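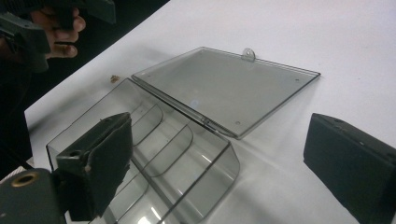 One of the smoke-gray organizer boxes, lid folded back and nothing in it yet.

Hi Notburga,

Quick update on the small parts sorting for Gimell, as of Aug 16, 2024. The boxes you approved in July came in and I'm so pleased with them! They're see-through, so you can tell what's in stock without opening every lid (the old tins drove Jonas crazy), and the little tab on the lid has a hole in it, which is just right for our string tags.

We've cleared 19 of the old drawers so far. Everything that came out has been washed, matched and written up – 209 kinds of buttons, snaps and beads, a lot more than I'd guessed when I wrote the proposal. Hala is typing up the list and Leopold is still arguing with me over whether toggles count as buttons.
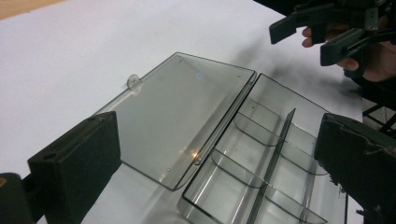 Empty compartments in the base, with the taller divider down the middle.

My plan is to put buttons on one side of the middle wall and snaps on the other. Beads get their own boxes – the tiny ones go in paper envelopes first.

Money is fine. We still have $40 left for labels and I'd like to spend it on the thicker kind, if that's okay with you. The next 20 drawers are mostly zippers and I haven't figured out where those go, so ideas are welcome!

Edeltraud Zwahlen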